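Okay, the wooden bowl thread. I've put this off since July.

Everybody in Gradmont seems to own one of these pale turned bowls now, and everybody tells me it "pulls a table together." I have doubts.

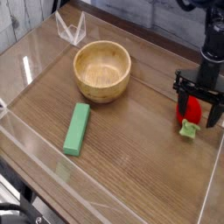

One blond wood bowl, empty, with a strawberry and a green block for company.

Credit where it's due: the rim is nice and thick, and you can see the turning rings on the inside. Somebody knew how to use a lathe.

But pale wood on a brown wood table? My sister-in-law calls it "tonal." I call it two woods that never met before.

And the dark specks in the grain. The stall at the Zirkville market says they're "character." Funny how character never knocks anything off the price. They wanted 30 bucks.

Then there's the question of what goes in it. Fruit, they say. The only fruit on this table is a plush strawberry, and it's sitting off to the side.

I'll say this for the strawberry — it's the one thing here with a real color. The mint-green bar is trying, but mint is a color for people who can't commit to green.

Two people have already written to tell me to oil the bowl with Kvaran. Two others say Kvaran turns everything yellow and I should get Sotex. I don't trust any of you.

My bet is that by Thursday a bowl like this has keys in it, plus some dead batteries and a coupon. Same as every bowl I ever bought for fruit.

Would I still buy one? Ask me when the stall comes down to 20.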